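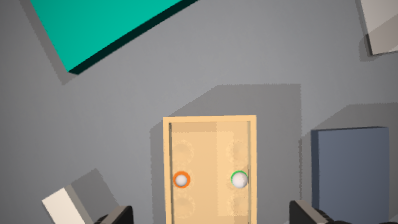 The mailing list began with a single clean joke, sent from Giltville to 13 people at the editor's old workplace. It now goes to 1536 subscribers every weekday morning, still in plain text, and still with one joke, one short poem and whatever readers have written in about.

The editor, who signs off only as "Ed." and would like to keep it that way, spoke to us in October over a pot of tea.

"I used to forward things like everyone else did," she said. "Then a cousin asked to be added, then her choir. I had to get proper list software in the end. I went with Wolleo, mostly on price."

Most of the work is in finding out who wrote what. Verses arrive marked "Anon" and have often passed through a dozen inboxes on the way. 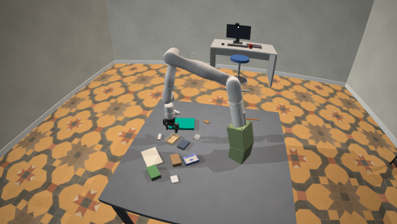
*Robot arm over a teal box on the tabletop.*

"People send me a poem and say their gran wrote it," she said. "Sometimes she did. Sometimes she copied it out of a magazine. I've had the same one about a teapot from four different grans."

If a subscriber can name the author, the credit goes in the next issue. The longest hunt was for a comic verse about a late train, which took 39 emails. It was traced to a small pamphlet called Prullari, signed only with the surname Kolář.

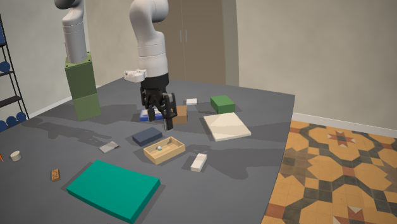

"A reader had it in a drawer. She typed out the whole thing for me, and there were two more verses that none of us had seen. I ran them over three days."

She keeps her stock of unused jokes in one long file, and there were 735 in it when we spoke. Some will never go out. She turns down anything about mothers-in-law, and anything she would have to explain to the readers overseas.

"I got it wrong with a cricket one," she said. "Half the list wrote back asking what a silly mid-off was."
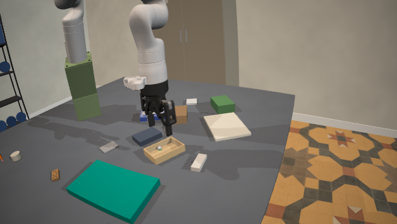
She writes each issue the evening before and sets it to go at six. Replies start coming in by ten past, mainly from people who have heard it before. Those who tell it better get printed.

Her own favourite is the one about the vicar and the wheelbarrow. She has run it twice and plans to run it again at Easter.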